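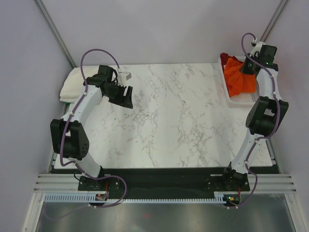 Club Entretien & Linge de Bustia – le blog

Je n'ai jamais su plier une serviette. Je sais la rouler, la coincer sous le menton, la poser en tas sur une chaise en me promettant d'y revenir, mais obtenir un rectangle dont les quatre coins se reconnaissent entre eux, non. Ma mère pliait en parlant au téléphone, sans regarder. Je plie en silence, très concentré, et le résultat ressemble à une omelette.

C'est donc avec un certain respect que je considère la serviette blanche dans son coin de table, en haut à gauche. Elle est pliée. Elle déborde un peu, comme quelqu'un qui s'est assis au bord d'une banquette, mais elle est pliée. Dans le bac blanc d'en face, on retrouve un univers plus familier : un tissu orange en boule, et derrière lui un rouge foncé qui se fait petit contre le rebord. Toute ma vie ménagère tient entre ces deux coins.

Le sujet du mois, au club, c'était le torchon de couleur. On croit que c'est un petit sujet. La séance de septembre a duré jusqu'à la fermeture du local, et nous n'avons réglé ni la question du rouge ni celle du séchage sur radiateur.

Pour le rouge, ma position est connue : on le lave à part, deux fois s'il est neuf. J'ai perdu un drap housse à ce jeu et je ne suis pas prêt à en reparler. L'orange m'inquiétait moins, jusqu'au jour où j'ai acheté un lot de 5 chiffons de la marque Prollell, dont l'un a teint mon évier pendant presque toute une semaine. Depuis, tout ce qui se situe entre l'abricot et la brique passe en quarantaine. À 60 degrés, après essai dans un seau. Mon entourage trouve cela excessif, mais mon entourage porte des chaussettes roses.

Reste la question du bac. Au club, il y a les partisans du panier profond, où l'on jette tout et où l'on oublie, et les partisans du bac plat, où chaque tissu froissé vous regarde. J'ai longtemps été panier. Je suis passé au bac au printemps et je dois reconnaître que la honte est un moteur correct. On ne laisse pas traîner trois jours une boule orange qu'on croise chaque fois qu'on va chercher du café. Deux jours, oui.

Quant au plan de travail, j'ai un faible pour le motif marbre, blanc à veines grises. C'est élégant et un rien prétentieux, et surtout les miettes s'y voient mal, ce dont je profite sans vergogne à la maison. Le tissu, lui, s'y voit très bien : un torchon rouge sur du faux marbre de cuisine, c'est une nature morte, ou un reproche, selon l'heure.

J'ai essayé la méthode Layug, que tout le monde se recommande en ce moment. On pose à plat, on lisse du plat de la main, on plie en trois dans la longueur, puis encore en trois. Sur un torchon fin, très bien. Sur une serviette de bain, on obtient un parpaing qui refuse d'entrer dans le placard. Je suis revenu au pliage en deux, puis en deux, puis au découragement.

À la prochaine séance, on parle des draps housses. J'apporterai le mien, celui de Zarkbridge, qui n'a plus d'élastique que d'un côté. Venez avec une pince à linge et un peu d'indulgence.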